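Je regarde des auditions d'idoles depuis assez longtemps pour avoir pleuré devant des inconnues de quinze ans en train de rater un pas de côté, et je n'en ai pas honte du tout. Alors quand l'agence Wulter a annoncé que la nouvelle membre de Plundum serait choisie à huis clos, sans émission, sans finalistes, sans rien, j'ai eu le cœur un peu serré – et je crois que nous sommes nombreux dans ce cas.

On me dira que c'est plus sain pour les candidates. Peut-être, et c'est un argument que je respecte. Mehwish Warraich, qui tient avec moi la rubrique des sorties, le défend très bien, et nous en avons parlé tout un trajet de train sans nous fâcher. 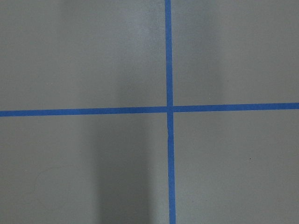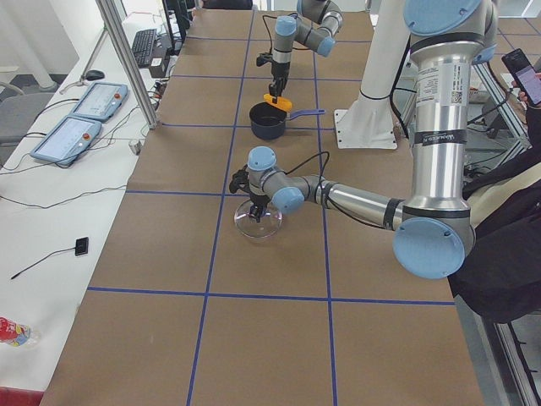
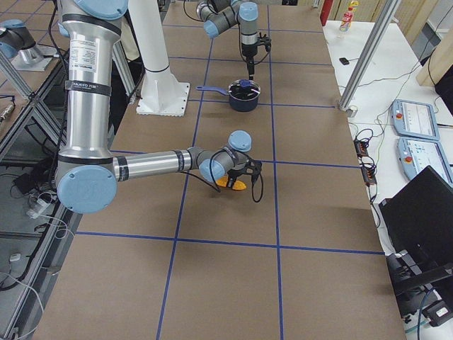 N° 49 – page 21

Mais enfin, souvenez-vous de Jatoi ! Quand elle est arrivée dans Cleduron, en avril, on connaissait déjà sa voix un peu voilée, son fou rire pendant l'épreuve de danse, sa façon de remercier les musiciens. Le premier single, on l'a acheté pour elle (moi en deux exemplaires, passons). Une nouvelle venue dont on découvre le visage sur une pochette, il faut des mois pour s'y attacher, et certains ne lui laissent pas ces mois-là.

Je ne demande pas qu'on filme les larmes dans les couloirs, ni qu'on fasse voter le public à minuit. Une seule soirée me suffirait, une chanson chacune, avec de vrais musiciens et un jury bienveillant. Que Wulter y pense pour la prochaine fois. Moi, je serai devant mon écran avec du thé et beaucoup trop de biscuits.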